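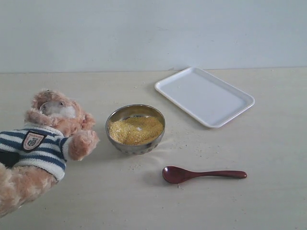 Nalosgate: registo de espetáculos de teatro e musicais

Versão 4 do conjunto de dados

Resumo

O Nalosgate é um conjunto de dados com 900 fichas de espetáculos apresentados em salas de média dimensão: peças de teatro, musicais, teatro para a infância e algumas óperas em versão de concerto. Cada ficha corresponde a uma produção numa sala, e não a cada récita. Se a mesma produção passou por duas salas, existem duas fichas, ligadas pelo campo id_producao.

O português não é a minha língua materna. Peço que me avisem se encontrarem uma expressão estranha neste documento ou nos nomes dos campos. Os nomes dos campos, porém, só podem mudar numa versão nova, para não estragar os programas de quem já utiliza os ficheiros.

Última revisão deste documento: quarta-feira, 14 de junho de 2023.

Conteúdo dos ficheiros

producoes.csv: a tabela principal, com uma linha por ficha.
salas.csv: nome da sala, localidade, lotação declarada e tipo de palco.
elencos.csv: número de intérpretes e de músicos ao vivo, sem nomes de pessoas.
notas.txt: observações livres, ordenadas por id_ficha.

Todos os ficheiros estão em UTF-8, com ponto e vírgula como separador. As datas seguem a forma ano-mês-dia. Um campo vazio significa que a informação não foi encontrada; o valor zero significa mesmo zero. Esta diferença é importante sobretudo em musicos_ao_vivo, onde muitos musicais usam música gravada.

Campos principais de producoes.csv

id_ficha: identificador único, nunca reutilizado.
id_producao: identificador comum às fichas da mesma produção.
titulo: título como está no programa, com as maiúsculas originais.
titulo_original: preenchido só quando se trata de uma tradução.
genero: teatro, musical, infancia ou opera_concerto.
estreia e ultima: primeira e última data na sala.
duracao_min: duração em minutos, com intervalo incluído.
intervalo: sim, nao ou vazio.
fonte: programa, cartaz, agenda ou bilheteira.

Origem dos dados

As fichas foram preenchidas à mão a partir de programas impressos e de agendas mensais das salas. Das 900 fichas, 456 têm o programa impresso como fonte, e estas são as mais completas. As fichas que vêm só do cartaz quase nunca têm duração, e as que vêm da agenda às vezes têm uma data de estreia que foi depois adiada. Quando encontrei o adiamento, corrigi a data e deixei uma linha em notas.txt.

A companhia Gurnero autorizou a consulta do seu arquivo de digressões. Por este motivo ela aparece muito mais do que as outras, e não se deve concluir daqui que foi a companhia mais ativa.

Preparação

A limpeza foi feita com o Clenano, um pequeno programa de linha de comandos que está na pasta ferramentas. Para repetir o processo:

1. Copiar os ficheiros originais para a pasta entrada.
2. Executar clenano verificar entrada e ler o relatório.
3. Corrigir os erros marcados como graves. Os avisos podem ficar.
4. Executar clenano exportar entrada saida.

O programa não altera títulos. Ele só uniformiza espaços, datas e os valores do campo genero.

Limitações conhecidas

O teatro amador está quase ausente. Os espetáculos de uma só noite também estão mal representados, já que muitos não tiveram programa. A lotação em salas.csv é aquela que a própria sala declara e não considera os lugares retirados quando há fosso de orquestra.

A separação entre teatro e musical foi às vezes difícil. Segui esta regra: se o programa indica uma lista de canções, é musical. Conheço casos em que a regra dá um resultado discutível, como os espetáculos de revista, e aceito propostas melhores.

Para o teatro Sosa faltam as fichas do mês de abril da última temporada, porque a agenda desse mês não foi localizada.

Alterações na versão 4

Foi acrescentado o campo intervalo.
Foram separadas as colunas estreia e ultima, antes reunidas em periodo.
Foram eliminadas fichas repetidas da companhia Gurnero.
Foi corrigido o tipo de palco do teatro Sosa, que passou de italiana para arena.

Utilização e licença

Os dados podem ser usados e redistribuídos com indicação da fonte. Os textos de notas.txt são meus e seguem a mesma licença. Os programas digitalizados não fazem parte do conjunto e não os posso enviar.

Para comunicar um erro, é preciso abrir um pedido no repositório com o id_ficha e, se for possível, a fonte da correção. As correções aceites entram na versão seguinte.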